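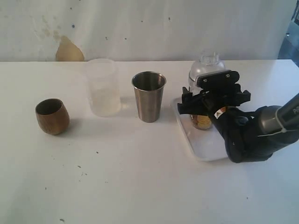 Wooden cup, plastic cup, steel tumbler, glass jar on the tray.

Sonalstead cups and jars – read me first

Posted April, by Dilwyn Maddocks
Last updated: Sep 15, 2026

What it is
195 short clips of ordinary drinking things and jars on a white table. Cups get picked up, moved, put down again. 19 clips have a spill in them, marked in the notes column.

Names to use
wood cup – small, reddish-brown, barrel shape
plastic cup – the see-through one, tall. Water in it in some clips, check the level column
tumbler – brushed steel, narrower at the bottom
jar – clear glass, threaded neck, no lid
tray – white, rounded corners

Please don't write "glass" for the plastic cup. Two people did and it took me ages to put right. "Beaker" is out as well. 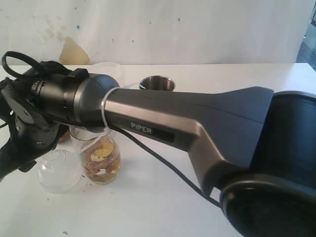

Arm over the white table, top of a jar underneath.

Folders
Nicholas – first batch, cups only
Bretside – cups plus jar and tray

Clip names are the same style in both so dont merge them without renaming first. Any clip over 400 MB has been split in 2, parts a and b.

Known problems
Plastic cup is hard to pick out against the pale wall. Marks on the wall are the wall, not dirt on the lens – leave them unlabelled.
Level column is blank for a good few of the Bretside clips. Still workng through those.

Copies
Master is on the Preltville drive. Corrections to Dilwyn, with the clip name please.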